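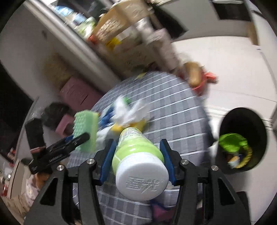

Green plastic bottle, white screw cap.

harawira-sorting-words

README, version 2

What it is

A word list with answers. We asked people in Stevville and Skarnholm what they call the things they throw out and which bin they'd put them in. One row per answer. 200 households in Stevville, 200 in Skarnholm. No addresses, no names, don't ask.

Why: the two towns use the same hauler but the leaflets were written separately, and the words don't match. "Soft plastic" in one is "film" in the other. People call the office to ask. Same calls every week. Harawira is the name of the hauler's sorting guide, kept it for the repo.

Files

answers.csv – the main one
items.csv – item codes and the plain name we settled on
bins.csv – bin names per town, old and new
notes.txt – messy, read it anyway

Columns in answers.csv

town – S or K (K is Skarnholm, yes I know)
item – code, see items.csv
said – what the person wrote, spelling left alone
bin – where they'd put it
sure – yes / no / blank. Blank means they skipped it, not that they weren't sure

How it was collected

Paper form, 12 items each, handed out at the library desks and typed up in June. Most were filled in at home and dropped back. Typed once, not double entered. Some handwriting was rough, those cells say UNREAD.

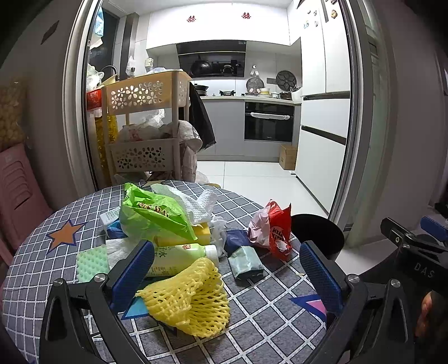
Alistair Moncrieff wrote back after trying the first version that the cap rows are useless for his leaflet, as "cap on" and "cap off" went into the same code, and half the calls he gets are about exactly that. Fair. Split now – see CAP1 and CAP2 in items.csv. Old code is gone, so scripts that used it will brake.

Known problems

- Sponges. Skarnholm form said "sponge or cloth", Stevville form said "sponge". Don't compare the towns on that item.
- Paper towel got answered as if it was clean by some people and dirty by others. Form didn't say.
- Towels and rags: "give away" isn't a bin but lots of people wrote it. Kept as is.
- Packets with more than one material, no good answer exists. Left in.
- Renters are under counted, probly.
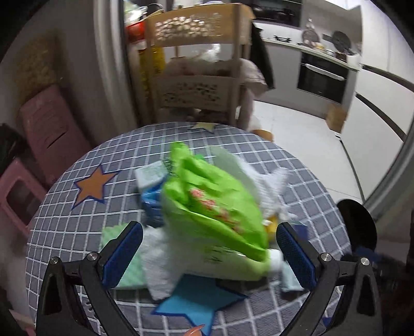
Lime-green packet, shaggy white towel.

Using it

Any spreadsheet will open it. Comma separated, UTF-8. For the cleanup script you need Illska installed, then run clean first and merge second. Other way round gives you duplicate rows.

Fine for leaflets, class work, sign wording. Not fine for guessing how much of anything gets thrown out – we never asked about amounts.

Changes

v2 – cap codes split, UNREAD added, bin names fixed for Skarnholm
v1 – first upload

To do

Photos of the bin lids, both towns. Ask the library about running the form again. Fix the K thing.

Corrections go in the issues tab, put the item code in the title please.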